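Ticket 1759: Break table, divider area
Opened by: Shobha Reddy
Assigned to: Radek Šimko
Status: Open

Fault: table not cleared after the August session. Second report for this table; see 217.

14:10 Savita Thakur: Snack bag and bottles still out, one bottle on its side with the blue cap on. Small clear cup has something brownish in it. Empty the cup before moving it.

14:25 Radek Šimko: Bottles go to the Avby shelf, bag to trash. Divider stays up. Check the carpet under the table for crumbs. Close once the surface has been wiped.

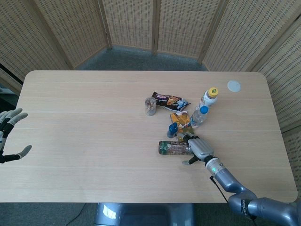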